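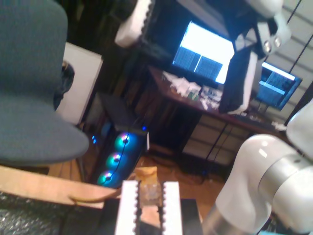
A desk in working order, by which I mean a mess.

Leave the desk alone

Every few months somebody sends round the tidy desk email. Ours came on 3rd March, subject line all in capitals, and by lunch the place looked like a furniture catalog. By the next morning I couldn't find my pencil, my notes or the one good pair of scissors.

I'm against it. The clear desk, the whole idea. A desk where work gets done has stuff on it – little plastic bits, a cloth hung over whatever was nearest, tape, a chair shoved wherever the last person got up. Looks terrible. Works fine.

My own desk at Barasa was a disgrace for 14 years. Receipts on the left, things to answer on the right, things I was never going to answer underneath those. I could put my hand on any of it in the dark. Then we moved floors and got the Grender system, which is trays. Stackable trays with labels. 444 dollars for my corner alone, and what it did was take one pile I understood and make it into 16 piles I didnt.

People say clutter is stressful. Maybe for them. What stresses me is the drawer. You put a thing in a drawer and it's gone, it belongs to the drawer now. Out on the desk it nags at you until you deal with it. I like being nagged. Half of what I finish gets finished because I was sick of looking at it.

Food is different, I'll give them that. Old cups, wrappers, anything that can grow fur. Bin it. Same with anything on the floor where somebody could go over on it. And shared desks need some kind of truce, a line down the middle if you have to.

But the rest? Let people have their heaps. The Adolgate office tried it the other way for one winter, starting in November, no rules at all besides food and floors, and I visited twice. Cables, paper, half a lamp. Everyone seemed to know were their own things lived. They were also the only branch that ever sent my forms back on time.

I've put the trays in the cupboard, by the way. All of them. The pile is coming back nicely, and the scissors were under it.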